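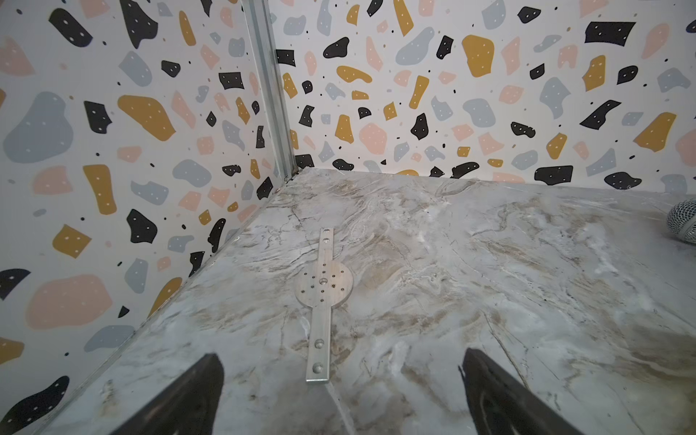 I've had the Donthorpe handling checklist on my bench since February, and I have opinions! It's a spiral-bound booklet, 38 pages, wipe-clean covers, meant for small shops that run a gripper arm on odd metal parts. I bought it after Emília Šimek kept quoting it at me.

The good stuff first. The section on flat parts is great. It wants you to write down the grip point for every part before you run anything, and for a bar with a disc on it (I do a lot of those) it tells you to choose bar or disc and stick with it for the whole batch. I used to let whoever was on shift decide - never again. It also has a whole page on shiny surfaces, reflections and busy backgrounds, with a rule that you test your part detection on the real tabletop and not on a sheet of white paper. Guilty as charged.

The cable page is short and bossy, and I like it. Cables get routed outside the reach area or taped flat, and somebody signs for it. We'd been pretty lazy there.

Now the grumbles. The speed table jumps from 10 percent to 50 percent with nothing in between, so I penciled in my own numbers. The restart rules are split over two chapters, and I flip back and forth every single time. And the log sheets in the back are tiny - my handwriting does not fit in those boxes, sorry.

Would I buy it again? Yep. Get the bigger format if they still have it, and photocopy the log sheets before you write on them.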